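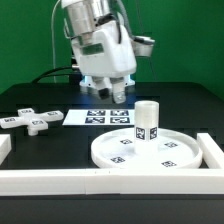
Search the notebook Go Advanced

Bench notes, February, Sunday, started 9:40

Marker parts for the black table. Hüsnü Kılıçarslan wrote on the last page that the set is "done and ready to hand over." I don't buy it yet, so this entry is me going through the pieces one at a time before Ostness gets a box from us.

The card first. Four markers, two by two, on a white rectangle. It's the simplest thing we have and the one I trust most, which probably means I haven't looked at it hard enough. I put a steel rule across it and it's flat along both long sides. One corner lifts if I breathe on it. Hüsnü says tape. Tape was the answer last time too and we ended up with a shiny strip next to the print that was worse than the curl. I'd like a heavier stock from Pandby before I sign anything. Order code on their sheet is 282, if it's still the same sheet.

The cross. White plastic, four arms, one small marker on top of each, sitting on a short post. I still don't see what the post buys us. The argument on the last page is that it gives you something to lift from underneath. Fine, but it also gives you something to tip over. Pushed down on the end of one arm with a fingertip and it went. Tried the other three, same story. A wider foot would fix it and would take Rudix an afternoon. Against that, the markers on the arms are small to begin with, and if the part gets any taller somebody will want them redone at a new size, and then the drawing changes, and then we're in March.

Also, the print on the arms. I rubbed one with a damp cloth, 20 strokes, and saw no change. I wouldn't call that a durability test. It's a cloth.

The round tray. Big, white, raised rim, four markers on the flat part. Hüsnü likes this one a lot. My complaint is the rim. It's there so things don't slide off, but look along the bench from a low seat and the rim gets between you and the near markers. How much depends on how low you sit. He says nobody will be looking from down there. Maybe. I've heard that about every part we ever had to redo.

The cylinder. Translucent white, the top part frosted, stands upright on the tray a bit behind center. Markers on the sides near the bottom. Two things bother me:

-- The frosting. On the drawing (Mok, sheet 248) there's one finish called out for the whole part. I can't tell from the sheet whether the frosted upper part was asked for or just happened. Need to ask Mok, in writing this time.

-- Where the markers sit. Two of them come together at what looks like a corner, low down. On a round body I'd have expected a band. Whoever set it up this way had a reason, I hope, but it isn't in the notebook and it isn't on the sheet.

Stood it up on the tray five times. Stayed up five times. Then bumped the table leg with my knee, by accident, and it stayed up again, so I'll give it that.

Black top, green backdrop: leave as they are. I know there was talk of going back to gray. The white parts show up well enough on black that I can find them without my glasses. The one thing I'd change is dust. Black shows all of it. Wipe down before each session, dry cloth, not the one with the blue edge, it sheds.

Cost so far on the plastic parts is 1,571 by my adding up, and Hüsnü's total is lower. He may have left out the second cross. Will go through the slips with him.

Where I've landed: card yes, once the stock is sorted. Tray yes, with a lower rim if Rudix can do it without starting over. Cylinder on hold until Mok answers. Cross no. I know that isn't what the last page says.

11:15, later. Hüsnü came by and pushed on the cross himself. It went over. He says my finger is heavier than most. Left it on the left side of the table for him to think about. Asked Rudix for a price on the wider foot anyway.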